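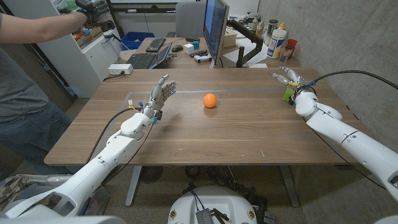

Talk notes, Porkstead library evening, Wednesday

Say hello, thank Wayne Perron for the lift and the loan of his clicker. Let people settle, the chairs at the back scrape.

Start with my grandmother's sourdough, and take your time over it, because folks always smile at the crock she kept by the stove. Then the loaf itself: 800 grams of flour, a good long rest, and please, please don't rush the second rise (pause here, somebody will groan!).

Slide 4 is the rye. Pass the basket around now, butter too.

Leave 40 minutes in all, questions included.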